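Do dishwasher pods really clean plastic kids' plates better than powder?

howlader642
The Drallico pods cost me twice what powder does, and our plates still come out with a greasy film. Is the box just talking? 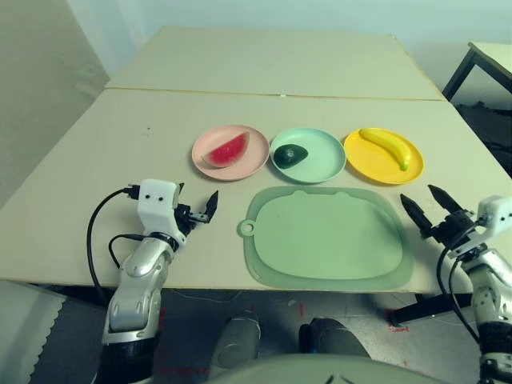 I run the hot cycle, top rack, and scrape everything first. Water here is hard.

Pavby
Mostly marketing. Plastic holds grease whatever you buy. Try powder plus rinse aid for 4 loads — then compare.

brunden_k
I doubt rinse aid does much for grease. Check your filter. Mine was disgusting.

howlader642
Filter was clogged. Not convinced that's all of it, but I'm going back to powder.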